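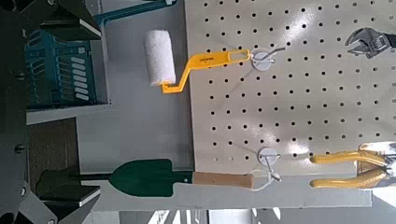
Workshop > Notebook > Finishes

2 July 2019

Limewash trials, cont. Batch from March has gone off, skin on top like custard and a sour smell underneath. Binned it. Fresh tub of Kulamora putty opened, sieved twice, thinned 1:3 with rain water. Second coat on the Sethi panels before lunch.

Still too thick I think. Drags on the soft brick, goes powdery at the edges where the wall drinks it.
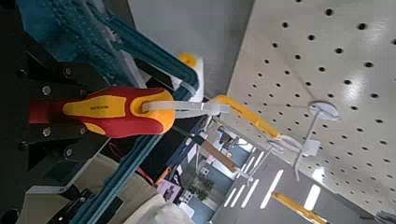
Pigment next. Raltix ochre wants soaking overnight, went in dry last time and left streaks all down panel 6. Weighed out 60 g, hot water, stirred till my arm gave up. After something in the yellow line but nowhere near the yellow on that red and yellow screwdriver handle, more like weak tea with milk. Dries a lot paler than it looks in the bucket so dont panic at the colour wet.

Coat times so far: nearly 8 hrs between coats in this weather, could be less with the door open but then it dries too fast and dusts off on your sleeve. Mist the wall first. MIST THE WALL FIRST. Forgot on two panels and both are chalking.
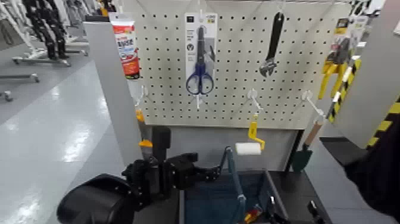

Arkamen casein sample also tried, a spoonful in the small pot. Binds better, no dust on a dark cloth. Goes lumpy if left to stand tho, so make up only what you need. Smells of old cheese by teatime.

Tommorow: third coat, panels 1 to 4. Rub test on the rest. 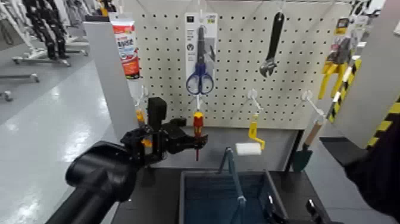
If the casein ones pass, do the north wall the same way, thinner, five coats if need be. Order more putty. Big brush needs a proper wash, lime gone hard in the heel of it.

Filed under: Lime & Plaster
3 comments | 8 shares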